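Galleries / Home & Kitchen / Cookware

The Hornton Street kitchen: pots, plates and a lot of shelf paper
February 2021

These are notes and pictures from the kitchen at Hornton Street, which Wilmer Chávez and Édgar Yupanqui have been sorting out since December. The room is long and narrow, with one window at the sink end and a run of deep cupboards that had not been emptied in years. Wilmer did the cupboards. Édgar did the drawers and most of the washing.

The plan was to keep what gets used, give away what is sound but never comes out, and throw away what is cracked or missing a part. They set a budget of 158 dollars for new shelving, hooks and paper liners, and came in 5 dollars under it. All the shelving is from Howlader, the plain white kind with the adjustable pegs. It took one evening to put up, plus another hour the next morning to move the bottom shelf, which had gone in too low for the stockpot.

Some notes on how things ended up.

Plates and bowls. Dinner plates are on the lowest shelf to the left of the stove, side plates above them, bowls on the right. The two serving platters stand on edge in a wire rack. The old rack was a Grisska and had lost its rubber feet, so Édgar cut new ones from a piece of garden hose. They hold well enough.

Lids. This was the worst drawer. Every lid was tried on every pot, and the ones with no match went into the giveaway box along with four baking tins. The lids that stayed are in a file sorter on the inside of the cupboard door. The large glass one does not fit there and lives on its own pot.

Dry goods. Flour, rice, sugar and lentils are in square jars, labeled on the lid and on the front. The jars take up less room than the bags did. Anything opened before December was thrown out — mostly spices, and one bag of cornmeal that was too old to trust.

Knives and small tools. The knives went on a magnetic strip by the window. Whisks, ladles and the potato masher are in a crock beside the stove. The Utitov can opener works fine and stays. The other two can openers did not work and are gone.

Linens. Dish towels are rolled, not folded, in the second drawer down. Wilmer prefers them folded. They have agreed to leave it until spring.

The big pots. There was a question of where to keep anything tall. The new shelf is 30 inches from the floor, a comfortable height to lift from, so the heavy pots are there and the light ones are above. The pressure cooker gets used twice a week for beans and for stock, and it has a place at the front where it can be reached without moving anything else. 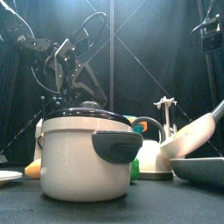
Cream-white pressure cooker with its black domed lid on. White plate at far left.

Care of the cooker is simple. The lid is washed by hand and dried well before it is put away, and it is stored upside down on the pot so the inside can air. The sealing ring comes off for washing and gets checked for splits. A spare ring is in the small tools drawer, in an envelope with the instruction sheet. The outside only needs a soft cloth and dish soap. Scouring pads will dull a light finish, and stains around the rim come off with baking soda left on for a while.

Still to do: the cupboard over the refrigerator, the cleaning supplies under the sink, and a second coat of paint on the window frame. Édgar also wants a hook for the colander — the bracket he bought was too short and went back to the store.

3,000 views
30 shares
5 comments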